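What my grandfather kept from the border talks

12/12/2020

I finally got through the second box of my grandfather's papers. He was a junior interpreter at a round of border and river talks, and he never said much about it at home. My mother thought he had thrown everything out when they moved to Holloway.

He hadn't. There are 227 typed sheets, most of them lists. Who sat where, who spoke first, which side had asked for a paragraph to be read again. The talks went on through July and the text they ended up with is 3 pages long. One whole afternoon went to the word "adjacent." His notes for that day stop halfway down the page and pick up again after dinner.
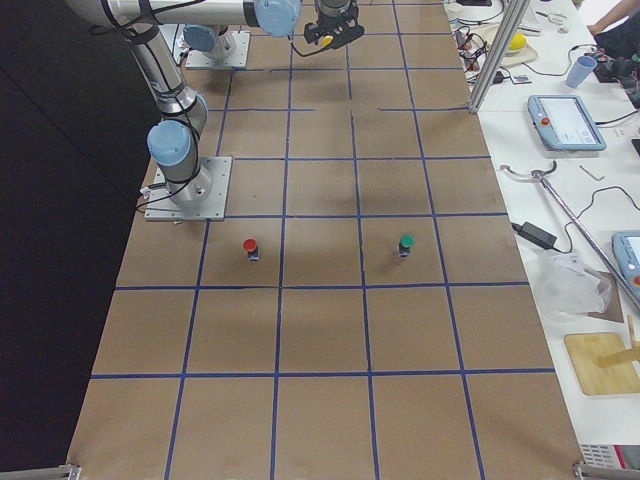

The part I keep going back to is the seating. Both delegations wanted the chairs facing the door, and the hosts settled it by moving the meeting to a room with doors at both ends. He drew a small plan of it in pencil. The interpreters are marked with an X, behind the heads of delegation and a little to the left.

I sent scans of the plan to Ilse Verhoeven, who has read a lot more about treaty conferences than I have. She wrote back that fights over chairs were common and usually meant one side was waiting for instructions from its capital. That fits the dates. Two days after the room change the river clause was agreed, and he wrote "home soon" in the margin.

Piroska Vincze has offered to help with the handwritten pages, which are in a shorthand I can't read. I'll start scanning those after the holidays. The letters are in the third box and I haven't opened it yet.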